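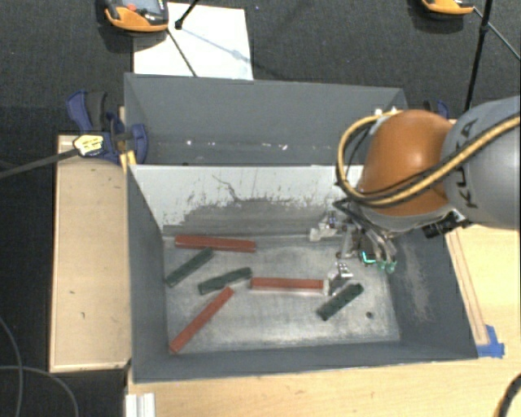

A gray metal bin with red and green blocks inside, and a robot arm reaching in.

Opinion > Security > Columns

News Region Opinion Archive

August 14, 2025
By the Koltport desk

Three checkpoints on the Berik road were fired on in June, and each time the ministry put out a statement before the families had been called. That order is wrong and should be changed now.

The police say speed stops rumors. It did not in Prurness, where the first statement gave 17 wounded and the second gave 20. People there stopped believing either one.

A short delay costs the public very little. Close the road, warn drivers, and keep names, ranks and numbers back until the next of kin know. Over 2000 residents signed a letter asking for this. The ministry has not answered it.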